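Low-income renters still waiting on rooftop solar, Menanus council told

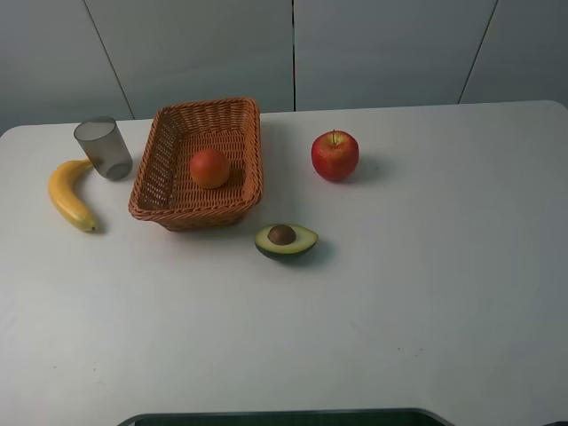 Fruit on a white table, with a round orange-coloured one in the wicker basket.

16th March

Renters in Menanus are paying into the clean energy levy and getting next to nothing back, a tenants' group told council last night. Solar rebates have gone to 2,253 households since the program opened. Renters got 4 of them.

Dagmar Procházka, who speaks for the Dendness Tenants Network, wants a set share of the money put aside for rental buildings and public housing. At the moment you need to own the roof to apply. Most people in Dendness don't.

"We see the levy on every power bill," she told councillors. "Same line, same cents per kilowatt hour as the big houses up the hill. Where's our panels?"

Her group is asking for shared solar. Panels go on one large roof, credits go on the bills of tenants nearby. It has put forward the old Nokura warehouse on the rail side of Dendness as a first site and says the building could supply up to 1,144 flats. Owner has been approached, no answer yet.

Council's energy manager, Vratislav Oravec, said shared credits were possible under the current rules but the billing side was messy. The retailer would have to agree. He also said the program budget was fully committed until the end of the financial year, so nothing new could start before then regardless.

Cr Kopecký asked why landlords weren't applying on thier tenants' behalf. Procházka said a landlord pays for the panels and the tenant gets the cheaper bill, so there's no rush from that end. Some laughter from the gallery.

A motion to reserve a third of next year's rebates for low-income households was put off, 7 votes in favour of deferring. Staff to come back in May with costs, incluing for a trial at the warehouse and for insulation and draught sealing in public housing blocks, which was added late by Cr Kopecký.

Written comments on the levy are open until the end of the month. Forms at the front counter of the council offices or the Dendness library. Translated copies on request, allow a couple of days.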